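**Slotted panel** (also *grooved plate* or *T-slot table*) is a flat aluminum work surface cut with parallel grooves, used to hold fixtures, clips and small parts during bench assembly. It is often sold as a universal base. That claim deserves some doubt, as most panels accept only the nuts and bolts made for their own groove width.

## Use

A fixture plate is fastened to the panel, and parts are pressed into openings in the plate. Printed plastic plates have become common in small shops. Supporters say they cost little and can be redrawn overnight. The evidence for their long life is thinner. A trial at the Trumville works is widely repeated as showing that a printed plate lasts 1,000 insertions, but the shop's own notes stop at 600, and only 2 plates were tested.

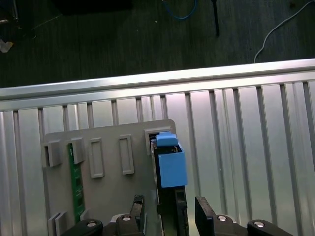
*Amos Ridgeway*

A gray plastic plate on a silver panel, with an aluminum rail running along the panel's upper side, is a typical arrangement. Slot clips and raised rectangular bosses may share one plate, and a narrow circuit board can sit among them. Makers describe such layouts as "self-locating." In practice a part can enter its slot and still sit crooked, and the term has no agreed meaning.

## Naming

The Kornport catalog calls the whole assembly a "nest," while Prileck keeps that word for the opening alone. Thibodeaux uses both senses in the same manual. Attempts to trace the word to watchmaking rest on a single undated letter and should be treated with caution.

## See also

- Extrusion rail
- Jig
- Workholding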